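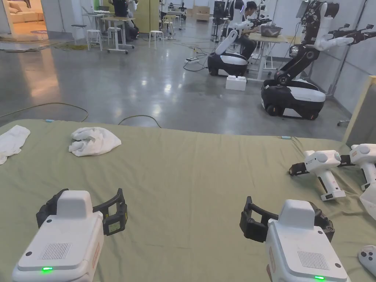
White towels on the green sheet at Ridstead.

I went to the Ridstead open day because it was raining and because Braltden doesn't offer much else before lunch. My expectations were a cup of tea and a brochure. The brochure was eight pages on the care of household linen, and I read every one of them in the car park, so I can't claim to have been above it all.

The linen room has a polished grey concrete floor that bounces the lights back at you, very handsome, murder on the feet after 20 minutes. I came in my thin shoes. The rest of the building is the usual corridor and a drinks machine that took my 2 dollars and kept its thoughts to itself.

The subject of the morning was bedding and towels, and what a person is meant to do with them. At home I have one method, the shove, and a cupboard door that closes if you lean. The handout calls its method the Cluro fold, which sounds like a wrestling hold. You lay the towel flat, bring the long sides to the middle, then fold it in 3 and pat it as if it had done well at school.

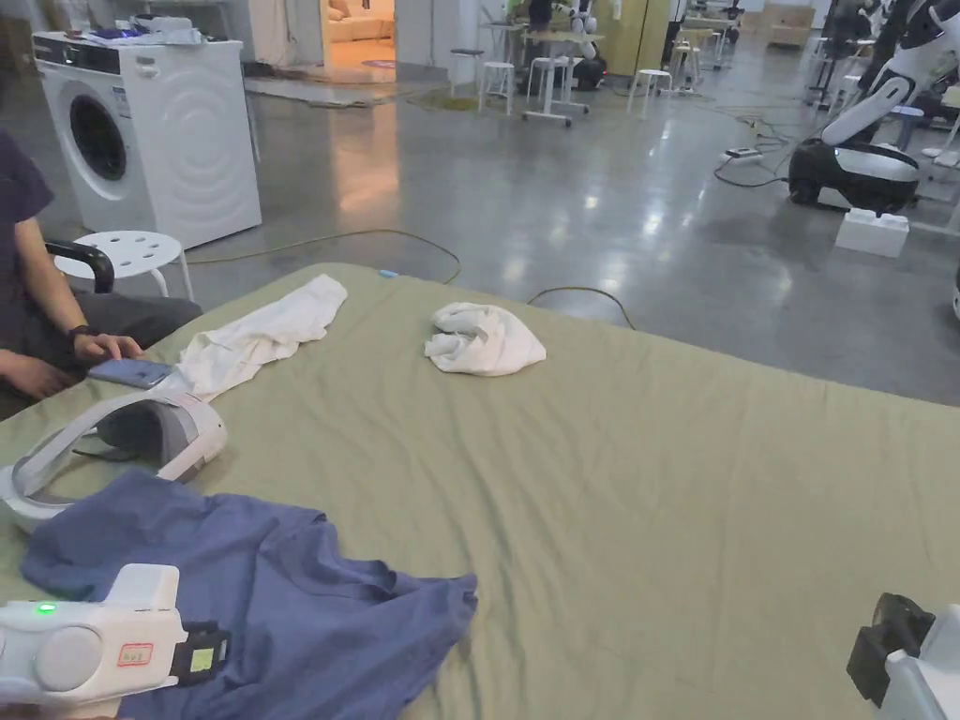

I've tried the thing since, on my own bed, and my complaint is with the first step. Laying a towel flat takes up most of the available mattress, and by the time you've smoothed one end the other has gone off to do as it likes. T-shirts are worse. A T-shirt has arms and opinions. The handout gives shirts a page and a half, with arrows, and I still ended up with something shaped like Tasmania.

I did like the colour of the sheet, a soft sage green. Mine at home are a grey that used to be white. There's a Rey bedding catalogue at the front desk if you want to price a replacement, and I took one, and it's now under the fruit bowl with the others.

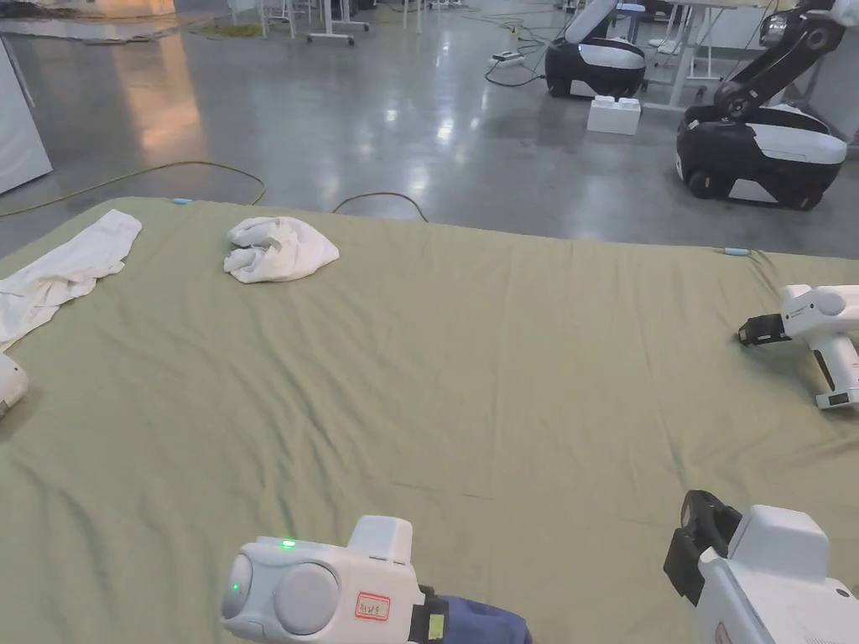

Sage green, wrinkles and all.

Parking is free but fills up by ten. The sausage sizzle was onions only by the time I got there. Wear proper shoes, and bring coins you don't mind losing.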